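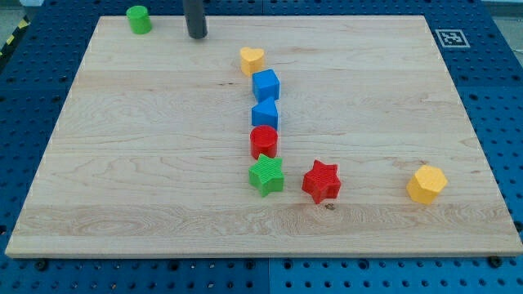 Shape blocks on the maple board, blue pegboard table underneath.

Filed under: Course notes / Toys and Play Materials / Week 5
Last updated: April

Right, week 5, solids and sorting. I've typed these up from my own scribbles because a few of you asked, so forgive the gaps, and bring your printed copy to the workshop because we'll be writing all over it.

First thing, names. I know everyone says "the triangle" and "the circle" when they're handing blocks to a four-year-old, and I do it too, but on paper I want the proper solids. The blue one with the sloped face is a triangular prism. The red and green round ones are cylinders. The yellow one with the six-sided top is a hexagonal prism, and the stars are prisms too, which surprised half the room last year! Anything with the same outline top and bottom and straight sides between counts, so the heart gets in as well if you're being generous with curves (Fengying Yao is stricter than I am about this and she marks the second assignment, so write "heart-shaped block" and stay out of trouble).

Now sorting. Start with colour, everybody does. Yellow gives you the heart and the hexagon, blue gives you the cube and the triangular prism, and the reds and greens each get a star and a cylinder. Lovely. Then mix them up and sort by shape instead, and watch what happens to the stars. Under colour they were apart and now they're together. Kids who are hanging on hard to colour will often argue with you at this point, and I'd let them argue for a good while before you step in.

A word on surfaces. These are printed blocks and you can see it on the tops: fine rings on the red cylinder, parallel ridges on the green star. I really like that for touch work. Have your partner close their eyes, run a fingertip over the top of a block and describe it before guessing the shape. The Grunditz set in the cupboard is much smoother and frankly a bit dull for this one, though it's fine for stacking.

Stand the heart up on its point end, lobes at the top, and ask whether it's still the same block when it's lying flat. Great question for the under-fives. Terrible question for my brother-in-law, who went on about it all through dinner.

For the workshop: groups of 6, 25 minutes, one sorting rule per group that isn't colour or shape. Write the rule on the back of your card and let another group work it out. Nazareno Santoro has the spare boards if you need one.

Reading is page 52 of the course pack, the bit on attributes. Skip the boxed section, we'll do that with the balance scales.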